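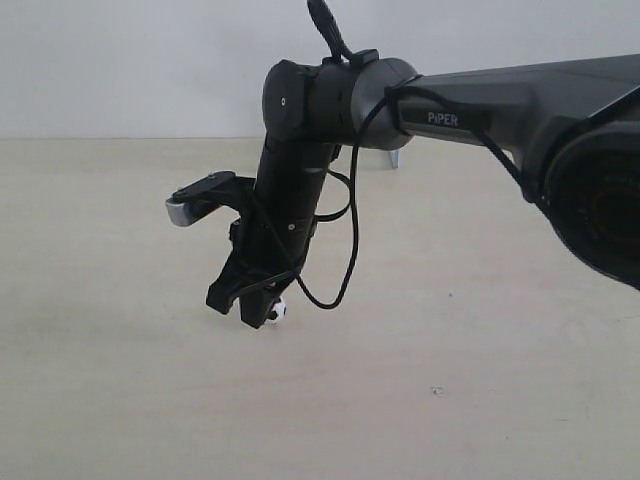
PiPER arm at a pale tabletop.

Automotive Retail Operations
Unit 4: Taking a trade-in
Instructor: Marjorie Gosling
December 2022

Shares 9 | Comments 0

Read this before the Cavent case. Bring a calculator.

1. Two prices, one deal

A customer with a trade-in is selling one car and buying another. Keep the two on separate lines of the worksheet. If you add $500 to the trade and take $500 off the discount, the customer pays the same, but your used-car department now owns a vehicle at the wrong cost.

2. Actual cash value (ACV)

ACV is what the store would pay for the car today with no sale attached. Start from recent auction results for the same model, trim and mileage. Subtract reconditioning, transport and any auction fee. The trade allowance is the figure shown to the customer. Allowance minus ACV is the over-allowance, and it comes out of the front-end gross on the new car.

3. Worked problem

The Dravamdale store shows an over-allowance of $700 on a sedan. Reconditioning was estimated without tires, and the tires add $500. What is the true over-allowance? (Lower the ACV first. The result is $1,200.)

4. Negative equity

Get a written payoff quote from the lender and note the date it expires. If the payoff is higher than the allowance, the difference is paid in cash or added to the new loan, subject to the lender's limit. Show it on its own line.

Reading: Boateng handout, sections on appraisal and payoff. The April version has an error in the fee table, so use the current one.

Homework: problems 1 to 9. The quiz is worth 50 points.

Questions: Rosalind Boateng, course office, Dravamdale
© 2022 Automotive Retail Operations | Contact | Back to top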